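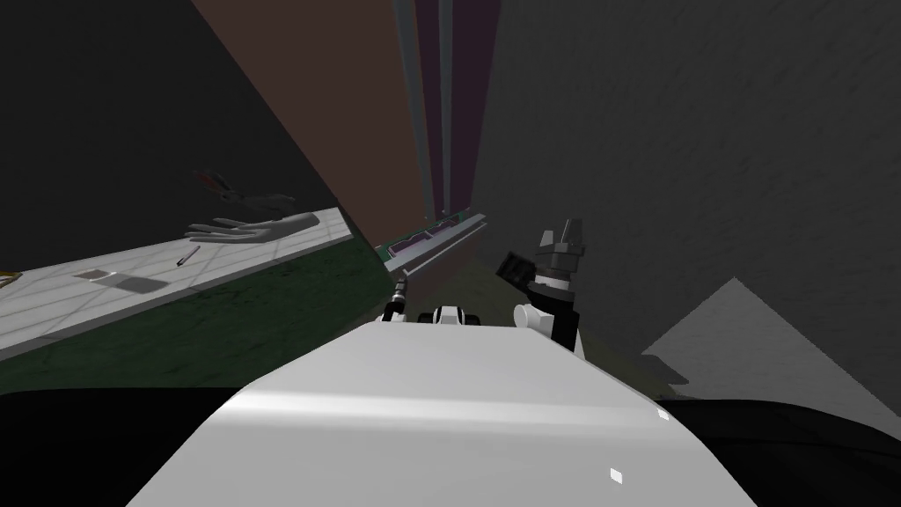

Die neue Schicht

Als ich um sechs in die Halle kam, lief der Probelauf schon. Seit August macht die Anlage von Krawczyk bei uns in Henberg das, was früher meine Arbeit war: Teile aufnehmen, drehen, ablegen. Ich sitze jetzt davor und passe auf. Auf meinem Lohnzettel steht »Prozessbegleitung«.

Bevor sie etwas Neues anfassen darf, wird es am Bildschirm durchgespielt. Eine nachgebaute Werkstatt mit Fliesen auf der Arbeitsplatte, zwei Arme, ein kleiner schwarzer Block. 116 Durchgänge in der Nacht, und morgens sehe ich mir die an, die das System nicht einordnen kann. Meistens sind es 20. Ich drücke auf Ja oder Nein. Bei Nein muss ich einen Grund eintragen, und das Feld fasst 100 Zeichen.

Früher standen wir zu viert am Band. Man hörte am Klappern, ob einer müde war. Wenn mir ein Teil aus der Hand rutschte, fing es die Kollegin gegenüber auf, ohne hinzusehen. Sie ist jetzt in Jastthorpe im Versand, die beiden anderen haben die Abfindung genommen. Der Wasserkocher ist noch da. Ich mache ihn aus Gewohnheit voll und gieße mittags den Rest weg.

An diesem Morgen blieb ich bei Durchgang 2 hängen. Der Block saß schief. Das System fragte: gegriffen oder verloren? Ich hielt das Bild an und hob die rechte Hand vor den Schirm, Daumen und Zeigefinger einen Spalt auseinander, so wie ich es beim Anlernen gezeigt hatte. Ich drehte das Handgelenk ein Stück nach innen. Da wäre er mir nicht gefallen — mir nicht.

Der Schichtleiter kam mit seinem Kaffee vorbei und fragte, ob etwas sei.

»Der greift zu steil«, sagte ich.

»Dann schreib es rein.«

Ich schrieb: Handgelenk früher drehen, dann erst schließen. Danach waren noch ein paar Zeichen frei. Ich überlegte, ob man dazuschreiben sollte, dass man dabei kurz ausatmet. Das hatte mir der Alte am Band beigebracht, in meiner ersten Woche. Ich schrieb es dazu und drückte auf Nein.

Der nächste Durchgang wurde geladen.

2 Kommentare
20 Mal geteilt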